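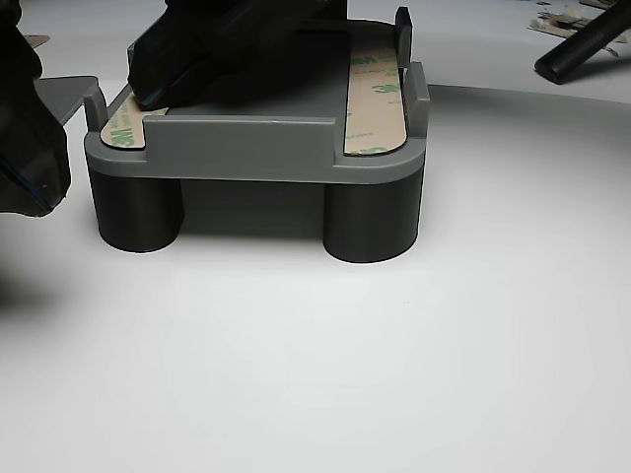
Tape Application Fixture, Raised Type

Our raised fixture holds a part steady while a robot gripper presses double-sided tape on to it. It stands on legs at the front, so the work sits up off the bench, and the low wall and upright posts round the rim make a shallow cradle for whatever you are fitting. Ours is 3D-printed in grey and was on show, along with the rest of the Brallden range, at our open day in Hesstead on 2018-04-05.

What visitors came to see

We had hoped for a decent turnout and were delighted with the one we got — thank you to everybody who made the trip, especially those who came over from Frade in the rain! The tape bench drew people in from the moment the doors opened, and plenty of them stayed far longer than they had meant to. Suryani Khoo ran the demonstration and answered questions all the way through lunch, bless her, mostly on the subject of liners. The strips shown are 3M tape with the printed liner still on, and they follow the rounded corners of the platform, so you can judge the placing by eye from the front of the bench.

Several of you asked whether the fixture can be made to suit your own part. Yes, gladly. Send us a drawing or, better still, the part itself, and we will print a trial piece for you to try before you order anything.

Ordering

Order code: Vedonen 934
Supplied as: pack of 2
Colour: grey
Lead time: 2 weeks
Tape: not included
Gripper: not included

Other colours can be had on request, although they do take a little longer and we would need to know at the time of ordering.

Visiting us

If you missed the open day, you are very welcome to book a demonstration at Hesstead on most weekday mornings. Bring your own parts and your own tape if you can, and allow 2 hours. Parking is behind the building, and the kettle is always on.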